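Fillitz Cotton Canvas Drop Cloth, Heavy Grade

Reviewed August 27, 2023

I bought two of these to replace the plastic sheeting I had been using under a workbench. Fillitz sells the cloth in three grades, and the heavy one is woven tightly enough that latex paint sits on top for a while before it soaks in. Oil stain goes through faster, so a liner is still needed for that.

Seams are double stitched on all sides. The hem stayed flat after 7 washes, cold, line dried. Shrinkage was greater along the length than across the width — check this before cutting one to fit. 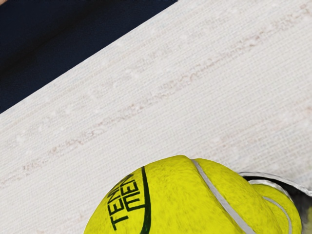 A commenter going by Mabula wrote that the shrinkage was worse in a dryer, 2 inches on the short side after a single cycle, and that the hem puckered at the corners. I have not machine dried mine and can't confirm the figure.

Compared with the Histum cloth, the Fillitz is stiffer out of the bag and slides less on a sealed floor. The Histum folds smaller. Neither has a rubber backing, so I would keep both off stairs.

Lint was noticeable until the second wash. Shake it outdoors first.

Rating: 4 out of 5. One point off for the uneven shrinkage.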